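Getting a Desk Into the Red Room: Furniture Project Report

Isla Lowther, Intro to Interior Fit-Out, submitted March 11, 2021

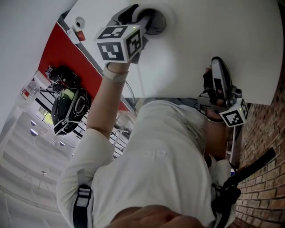 7 min read

When we picked our projects, everybody else in the class went for something they could build on a bench and carry home. I picked a room! It's the small study room on the second floor of Turow Hall, the one with the red wall, and if you've ever tried to work in there you know why I wanted it. It had one folding table that wobbled whenever you erased something, and chairs from at least two different dining halls. My plan was to put in one good, solid desk that two people could share, and to do it on the $40 our section gets for a fit-out project. That's not a lot of money, so the whole thing had to start with what I could find used.

Finding the top

I spent most of the first two weeks just looking. I went to Redano (the used office furniture place past the bus depot) four times, and I think by the third visit they thought I worked there. On the fourth visit I found the top. It's white, with a long curved edge on one side and a round hole near the edge for cables, with a dark gray rim around it. There was a Presamier sticker on the underside and no legs with it at all, so they let me have it for $15.

I measured it right there on the floor of the shop: 1,139 mm at the longest point and 881 mm at the deepest. (I did everything in millimeters for this project. Dr. Agbenyega marks you down if you mix units, and I'd already lost points for that on the stool assignment.) I wrote both numbers on my arm, which I do not recommend if you're going to wash dishes later.

The curve is what sold me on it. In a small room a straight front edge makes you feel like you're squeezing past a counter, and with the curve you get a little scoop of floor back right where people walk. I drew it both ways on graph paper before I committed, and those drawings are in Appendix A. Please ignore the coffee.

Measuring the room

This part took way longer than I planned. The floor was easy. Dilwyn Cadwaladr held the other end of the tape and we had it done in one evening. The trouble was the corner where I wanted the desk, next to the red wall. There's a heater on the window side and a built-in shelf on the other, and the clear space between the bottom of the shelf and the top of the heater cover is only 559 mm. So you can't just slide a top that size in sideways at desk height. I tried it with a cardboard cutout and folded the cardboard.

What you can do is bring it in high, tilted, and then swing the curved edge around and let it down. I tried that with the cardboard as well and it went in on the second try. Dilwyn pointed out that cardboard weighs nothing and that I was holding it up with one hand while eating a granola bar, and he had a point. But at least I knew the shape would go.

I also made a list of everything on the walls and ceiling that we could hit on the way through. The big one was the smoke detector, the round white one by the top of the red wall, with the small red sign near it. If your path goes overhead you have to plan for things like that, and my first sketch had the corner of the top going right through it. I moved the whole turn further toward the middle of the room and marked it on the floor with masking tape.

The legs

I budgeted nothing for legs, which was dumb. I had this idea that there would be some in the workshop, and there were, but they were three tall ones and a short one. Elis Yorath had a steel frame left from his own project last August (a plant stand that never got any plants) and he traded it to me for two sheets of my sandpaper and a promise to help him move in the spring. It needed cleaning up and a coat of primer, and one of the crossbars was bent. I straightened it in the vise with a piece of scrap wood on each side to save the finish, and then I scratched the finish anyway with the vise handle.

The frame is smaller than the top, so I had to decide where the overhang would go. I put most of it at the front under the curve and kept the back close to flush. When you lean on the front edge it doesn't tip. I tested that by having Idris Gwilliam sit on it, and then by having Idris and Dilwyn both sit on it, and then somebody from the hall office walked by and we stopped testing.

I painted the frame dark gray to go with the rim of the cable hole. I like how this came out more than anything else in the project! The paint was the end of a can from the theater shop, so that was free too.

Bringing it in

We did the overhead part on a Tuesday evening when the room wasn't booked. I'd written out the steps on an index card, and they went like this:

Top goes in through the door on edge, curved side leading.
Stop at the first tape mark. Get under it.
Lift and tilt, curved edge up.
Turn to the second tape mark, staying clear of the detector.
Lower the back edge first, onto the frame.

Getting under it is the part where you feel the weight. You're looking up at a big blank white surface and you've lost all sense of where the room is, so you need another person calling out where the wall is. I did the calling. My first attempts at this were terrible, I kept saying "this way" and pointing, to somebody who couldn't see me. After that we agreed on "red" for toward the red wall and "door" for toward the door, and it got much better right away. If you do a job like this, work out your words before anybody lifts.

The cable hole was more help than I expected as well. It gives you something definite to take hold of on a surface that's otherwise totally smooth, and it lets you tell by feel which way the top is facing. I'd been thinking of it as a thing for lamp cords. I would now choose a top with a hole in it just for the carrying.

We took one long break to put the top down on folded blankets and move the second tape mark. I'd measured the turn from the baseboard when I should have measured from the wall above it, and at ceiling height that's a different line.

Fixing it down

Once the top was sitting on the frame, I marked the screw positions from underneath, lying on my back with a pencil in my teeth. I used short wood screws with washers, eight of them, and drilled pilot holes with a piece of tape around the bit so I wouldn't come up through the surface. Yayra Agbenyega (she's Dr. Agbenyega to us, but she signs her emails Yayra) had warned the whole class about this back in the fall with a very sad nightstand that she keeps for the purpose. I checked my tape after every hole.

The desk had a slight rock to it when I first stood up and leaned on it. The floor in that corner dips toward the window. I put a felt pad under one foot and a doubled pad under the next one, and it's been steady since. I'd like to swap those for proper adjustable feet when there's money.

What it cost

Desk top from Redano, $15. Screws and washers, $6. Primer, $9. Felt pads, $3. Masking tape, $4. That comes to $37, so I came in under the limit with $3 left, and I spent that on granola bars, which I'm told I can't claim.

How the room works now

I left a notebook on the desk for comments and people did write in it, though one page is just a drawing of a duck. The comments I found useful were about light. With the desk in the corner, the person on the shelf side gets their own shadow on the page in the evening. A clip lamp would fix it and the cable hole is on the correct side for one. A couple of people said they liked having the white top against the red wall, it makes the corner look bright. Someone else asked if the wall could be painted over. I like the red, so I'm leaving that question to the Abubakari group, who have the walls and flooring project next term.

The chairs are still a problem. One of them has arms that are too high to go under the top, and it always ends up out in the middle of the floor, right where my nice scoop of space is supposed to be.

What I'd do differently

I'd build the cutout from something heavier than cardboard. Even an old sheet of plywood would have taught me more about the turn. I'd buy or find the legs before the top. I'd do the wall and ceiling list first and the floor plan second, given that the floor never caused me any trouble at all. And I'd ask for two evenings in the room. We were still sweeping up when the next booking knocked on the door, and they ended up holding the dustpan.

Appendix A has the drawings, Appendix B has the tape layout with the second mark in its corrected spot, and the index card is stapled to the back page.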